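Work, Technology and the Office – Handout 6
The humanoid at the desk: what gets automated, and who notices
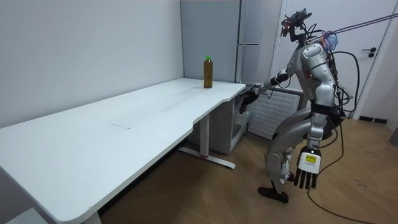 Fig. 6.1. A humanoid robot at a white desk, with a bottle of brown liquid standing toward the far end.

Reading for this session: the Jekedville case file, parts 2 and 3. Skip the supplier brochure in part 1 unless you want to see how the word "seamless" is used.

1. Where we left off

Last time we dealt with machines that stay put: the mail sorter, the badge gate, the scheduling software. Each took over one task and the job was rebuilt around what remained. The claim for humanoids is bigger. The machine has arms, legs and fingers, so it should fit into a room built for people, and the room can stay as it is. Keep that claim in mind and look at Fig. 6.1 again. Cables hang from the back and shoulders. A tether runs up from the upper back. There is a long cable on the floor. A person who comes in to clear a desk brings none of this.

I don't say that to sneer at the engineering. Walking on two legs is hard, and so is picking up a bottle. But a course about work has to ask what arrives in the room along with the machine, and who has to step over it.

2. The Jekedville case

Jekedville is a shared office building run by a company called Troseck. In February it began a trial of desk-clearing robots on one floor, under the project name Pumurum. The stated aim was to relieve the cleaning crew of "low-value reaching and carrying." Nobody on the crew had asked for that. Their complaints, which are in part 2 of the file, were about the freight elevator and the start time of the evening shift.

The trial covered 15 desks. Troseck logged 3,870 attempts to pick up an object, and of these 953 were marked as completed without help. Work out the share for yourselves before class, then read the footnote in part 3, where "help" is defined. A worker who moved a chair out of the way did not count as helping. Neither did a worker who turned a bottle so its label faced the other way. Both went down as "preparation of the environment."

So there are two records of the same shift. In one, the robot does the work and people stand by. In the other, which was never kept, people do a good deal of small work that has no line on the time sheet. Most of our discussion will be about the second record.

3. Three things to watch for in the file

Task shrinkage. Clearing a desk, as the crew did it, included deciding what was trash. Is the half-full bottle finished, or does someone want it tomorrow? The crew knew the floor and mostly knew the answer. Under Pumurum the decision moved to a rule: anything left after 7 p.m. goes. Complaints from tenants went up, and they were addressed to the crew.

Tidying for the machine. By the second month tenants had been asked to leave one object per desk at most, away from the edge. Ask who gains when a room is made simple enough for a robot. A person would also clear it faster, and the file contains no test of that.

New supervision. Two cleaners were renamed "floor attendants." Their pay didn't change. They carried a stop button and filled in a form each time they used it. Troseck calls this upskilling. Read the form and decide whether you agree – I don't, but the attendants' own comments are mixed, and one of them plainly preferred the new job to mopping.

4. The other side, fairly put

Říha, the consultancy that wrote up the trial, argues that early figures tell us little, because the machine gets better and the building doesn't have to pay for that twice. Their report asks for a further 1,000 attempts with improved hands before anyone judges. It is a reasonable request as far as it goes. My trouble with it is that it treats the crew as a fixed cost against which the robot is measured. Nothing in the report considers what the crew could have done with the same money, or with a working elevator.

There is also the matter of strain. Reaching across desks for a whole shift does hurt people's shoulders, and a machine that took over that part would be worth having. Part 3 records no change in reported shoulder pain, but the trial was short and the group small, so be careful with this in either direction.

5. For the seminar

Bring one page on a job you have held. List the small acts that were never in the job description, and mark the ones a robot trial would call preparation.

Redraft the footnote on "help" so that both cleaners and engineers could sign it. Keep it under four sentences. We will read a few aloud and compare them with Troseck's wording.

Next session: warehouse picking, with the shift diaries. These are long, so start early.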